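Oficina > Projetos > Braço Momix

Momix, parte 2: a pinça fecha (quase sempre)

22 de agosto de 2021
11 comentários

Post rápido que amanhã levanto cedo. Para quem chegou agora: estou a montar um braço na bancada de casa, com peças impressas, e a parte de fora (corte, furação, tudo o que faz barulho) faço na oficina partilhada Lelley, onde a Flurina Eberhard me deixa usar o torno quando não há fila. Há quase sempre fila.

Estado das coisas. Base montada. Ombro montado, desmontado, montado outra vez. Cotovelo com folga, já lá vou. Punho ok. Pinça de dois dedos, modelo meu, terceira versão, a primeira que não me envergonha.

O ombro teve que ser desmontado porque pus o rolamento ao contrário. Sim. Duas horas. O Kilian Kälin avisou-me em junho que aquele lado da peça tinha de levar uma marca e eu disse que me lembrava. Agora tem uma marca, a caneta, enorme.

Antes de ligar os motores a sério estou a fazer tudo no simulador. Já parti 2 dedos impressos a bater na mesa e cada um leva uma tarde a sair da impressora, portanto chega. No simulador bato quantas vezes quiser. A tarefa é agarrar uma vara fina e levantar. Parece simples, não é: se os dedos descem tortos a vara escapa para o lado e lá vai o resto da noite. 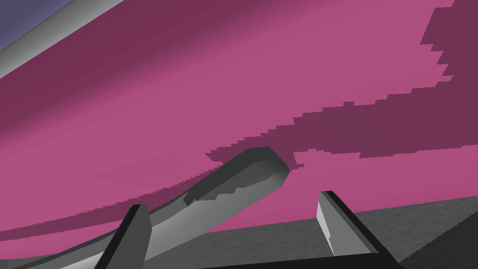

O que mudou mesmo a coisa foi a abertura. Eu estava a mandar a pinça descer com os dedos demasiado juntos e o mínimo erro no punho dava pancada. Agora abre tudo, desce, espera um bocadinho, fecha devagar. A espera é feia, eu sei, é um sleep metido no meio do código, mas funciona e por enquanto fica.

Atrito foi a outra chatice. Com o valor que vinha de origem a vara escorregava como sabão, subi, subi mais, e aí colava aos dedos e não largava. Fiquei num valor intermédio escolhido a olho. Quando tiver os dedos verdadeiros com borracha logo meço qualquer coisa decente.

As sombras no simulador estão péssimas, todas aos degraus. Baixei a resolução para isto correr no portátil velho e não vou mexer, o braço não quer saber das sombras.

Folga do cotovelo: é a correia. Ou o tensor. Troquei o tensor por um Imhof que tinha na gaveta e melhorou, mas ainda abana se lhe pegar pela ponta. O Kilian acha que a polia está excêntrica, eu acho que ele tem razão e não quero desmontar aquilo outra vez esta semana. A placa de controlo é uma Clurus, sem queixas, tirando o conector que entra dos dois lados e só funciona de um.

Falta fazer:
- polia do cotovelo (ai)
- cabos do punho, estão presos com fita
- botão de emergencia, já comprado, falta furar a caixa
- passar o código da pinça para o braço real

Se alguém tiver borracha fina que cole bem em PLA diga nos comentários, a que comprei descola ao fim de um dia. Ficheiros da pinça ponho cá quando limpar os nomes, neste momento chamam-se todos "final" e nem eu sei qual é o bom.

Partilhar · 2247 visualizações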